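Sukville raises rent on its shared kitchen

Sukville's shared kitchen on Rebane Street will cost 13 dollars an hour from Monday, up from a price so old that it was still painted on the door.
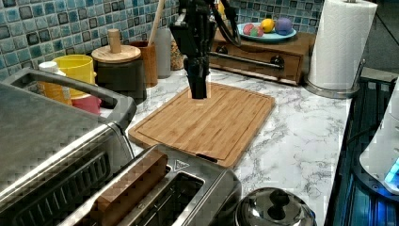 The town blames the gas bill. Bakers blame the town, which spent $3,347 in May on a new sign for the place.

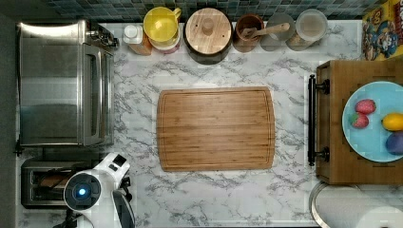
"It's a very good sign," said Laine Raudsepp, who sells rye bread at the Saturday market. She has booked three hours for next week, one fewer than usual.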